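Papers > Interactive Entertainment > Local Multiplayer > Full text

Abstract Introduction Method Results Discussion References

4. Join Latency and Drop-Out in Phone-Controlled Party Games

4.1 Session setup

The sessions reported in this section used Vullport, a party game in which each player joins from the browser of a phone or tablet and the shared screen shows only the common state of the round. Vullport was chosen for two reasons. Its server can be run on a local machine, which removes the public network as a source of delay, and its rounds have a fixed length, which makes drop-out easy to place in time. The build used throughout was the one shipped with the Urnberg study kit, with sound effects on and the tutorial round disabled.

We logged 146 sessions. A session began when the host opened a lobby and ended when the host closed it or when fewer than three players remained connected. Players entered a room code and a display name. No account was needed, and display names were replaced by random tokens before the logs left the host machine. A player who lost connection and came back with the same device token was counted as the same player. A player who came back on a different device was counted as new, and this inflates the player total slightly.

Join latency was measured from the first page request to the moment the shared screen showed the player's token. It therefore includes page load, code entry and any mistyped codes. We did not try to separate these parts in the main analysis. A rough split is possible from the request log, and we return to it in Section 4.3.

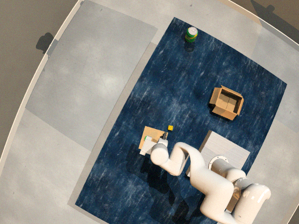
Drop-out was defined as a missing heartbeat for longer than 2,000 ms during an active round. Shorter gaps were common and mostly harmless, as the Vullport client holds the last input and sends it again on reconnect. Phones that locked their screens between rounds were not counted as drop-outs unless the screen was still locked when the next round began.

4.2 Lobby conditions

Two lobby designs were compared. In the open lobby, the host could start the game at any time once three players had joined, and late players were placed in an audience role. In the held lobby, the start button stayed inactive until every player had pressed a ready control. Hosts were assigned a design at the start of the session and kept it until the end. The text prompts, round order and scoring rules were the same in both.

The held lobby was expected to lower drop-out in the first round, when players are still finding the controls, at the cost of a longer wait. Earlier work with the Celtedley trivia engine found such an effect, though its lobby also included a practice question. Our version had no practice content, so the ready control is the only difference between the two conditions.

Groups were limited to 7 players. Vullport itself allows more, but the drawing rounds grow long with large groups, and pilot hosts tended to skip them. Audience members could vote but were left out of the drop-out figures. Their input is sent in batches and does not produce a regular heartbeat.

Figure 1. Robot arm over a blue table with a box, can and dice.
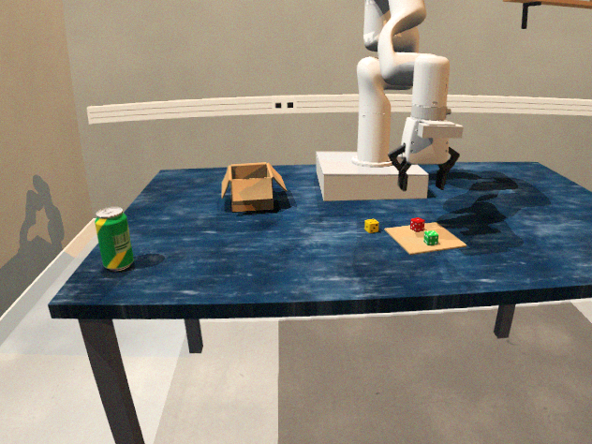

4.3 Latency results

Median join latency was higher than the pilot had suggested. Most of the delay came before the room code was submitted. Once a valid code reached the server, the token appeared on the shared screen in under 1,000 ms for nearly all joins, and this final step did not differ between the two lobby designs. The remaining spread is therefore a matter of code entry and page load.

Mistyped codes were concentrated in codes with repeated letters. The Ismail code generator, which Vullport uses by default, excludes vowels but allows the same consonant to appear twice in a row. Players who entered such a code wrongly usually left out one of the repeated letters. A generator that rejects adjacent repeats would reduce the code space only a little, and we see no reason to keep the present behavior.

First-round drop-out was lower in the held lobby. The difference shrank in the second round and was absent by the third. Total session length was similar in both conditions, as the longer wait at the start was offset by fewer pauses for reconnection. Hosts in the held condition did, however, close the lobby and open a new one more often. In most of these cases one player had joined and had not pressed the ready control.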